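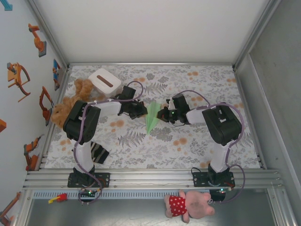 Figure 2. Two-arm workspace as seen from the fixed camera, with a paper airplane between the two grippers.

3.2 Shared Segmentation and Arm Assignment

The planner receives one color image from the fixed view and must decide which arm moves first. In our earlier version, each arm had its own perception process, and the two processes often disagreed on the position of a thin object. We therefore moved the segmentation into one shared node, which we call Lileo. Both arm controllers read the same object mask and the same time stamp from it.

Thin folded objects are difficult for this node. The paper airplane in Figure 2 is light green and lies on an off-white mat with gray leaf motifs and orange dots, so the contrast at the wing borders is low. A mask based only on color tends to lose the wing tips, and these are the parts near the grippers. We combine the color mask with an edge map and keep a region only if both agree along most of its contour. The printed leaves also produce edges, but they are removed by subtracting a reference image of the mat, recorded before the objects are placed.

Other objects stay in the workspace during planning. The white box and the plush bear at the left side are treated as obstacles and not as targets. Partly hidden objects need special care: the wrist of the left gripper covers a part of the box, and the visible mask is then smaller than the real object. Following a suggestion of Dumisani Shabalala, we keep the last complete mask of each obstacle and replace it only when the new mask is larger or when its center has moved.

After segmentation, the assignment step computes a cost for each arm. The cost is the joint-space path length plus a penalty for entering the zone which both arms can reach. If the two costs are nearly equal, the arm that moved last keeps the task. Without this rule the assignment changed many times between cycles – in some trials neither arm started to move. The zone is protected by a simple lock, and an arm that waits for the lock holds its pose for up to 800 ms before it asks for a new plan.

The collision model includes the links, the joint housings and the grippers. Cables are not modeled one by one. We enlarge the link volumes by 21 mm instead, which covers the cable loops in most poses but makes the planner too careful when both wrists are close together. This limitation is discussed again in Section 5.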